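Drying Behaviour of Everyday Knit Fabrics in Unheated Rooms

Project report, second-year Textile Science
Kwesi Ametepe, Ketsara Tanasarn, Isamu Kikuchi
Supervisor: Ningsih Tambunan
December 2025

1. Background

Indoor drying accounts for much of the moisture released in small rental units during the cold months. Published drying curves are mostly measured in conditioned rooms at constant humidity, and few of them deal with finished garments. A garment dries unevenly. Seams, hems and collars hold water longer than the body panels, and folds slow evaporation by trapping humid air against the cloth.

The aim of the project was to compare the drying time of a cotton jersey garment hung in two ways, flat on a rack and pinned at the shoulders, in a room without heating.

2. Fabric and preparation

The test garments were plain T-shirts in single jersey, bought from the Hotia outlet in Jukberg. All were the same size and colour. Each was washed twice before testing to remove finishing agents, which can reduce absorption in new cotton. No softener was used.

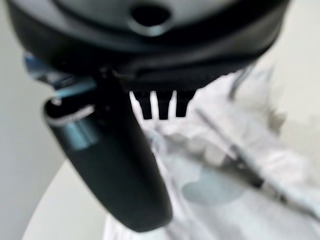

Surface texture affects how water sits on a material and how quickly it leaves. On a closed surface, water forms droplets or a thin film and none of it is held in the body of the material. The smooth, faintly glossy dark housing in the picture is a surface of this closed type, and the matte black finger hanging from it differs in sheen. Jersey is open in structure. Water is held between the yarns and inside the fibres, and these two portions leave at different rates. The first is lost quickly at a nearly constant rate. The second is lost slowly, and the changeover between them is visible as a bend in the mass curve.

3. Method

Each garment was weighed dry, soaked for 7 minutes in tap water, and spun in a Madari bench spinner until dripping stopped. It was then weighed again and hung in the test room. Mass was recorded at fixed intervals on a Radwan balance. A garment was treated as dry when 2 consecutive readings agreed within the resolution of the balance.

Water added to each garment was adjusted to 200 g by misting after the spin. Room temperature and relative humidity were logged throughout. Runs in which the humidity rose above 86 per cent were discarded and repeated. The window stayed closed and the door was opened only for weighing.

4. Results

The rack garments dried faster than the pinned garments in every accepted run. The gap was small during the first stage and widened once the body panels were close to dry. In the pinned garments, water moved downward and collected at the bottom hem, which was the last part to reach dry mass. In the rack garments, the last damp area was the underarm seam.
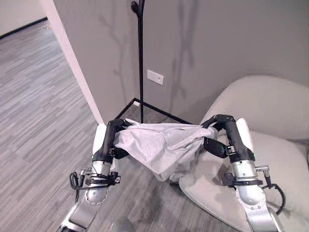 Figure 2. Grey garment held at both ends, with the fabric sagging into folds between the grippers.

Folding had a larger effect than expected. Where a pinned garment was allowed to slump so that front and back panels touched, the second stage was longer, and the inner faces were still damp to the hand when the outer faces were dry.

5. Sources of error

Removing a garment for weighing disturbs the air around it and probably shortens the measured time. The effect should be similar for both hanging methods. Misting was done by hand and was not perfectly even. Kwesi Appiah, who checked the log sheets, noted that two early runs had been started before the room had settled. Those runs were left out of the comparison.

6. Further work

The tests will be repeated in February with a cotton and polyester blend, using the same room and balance. A small fan at low speed will be added as a third condition.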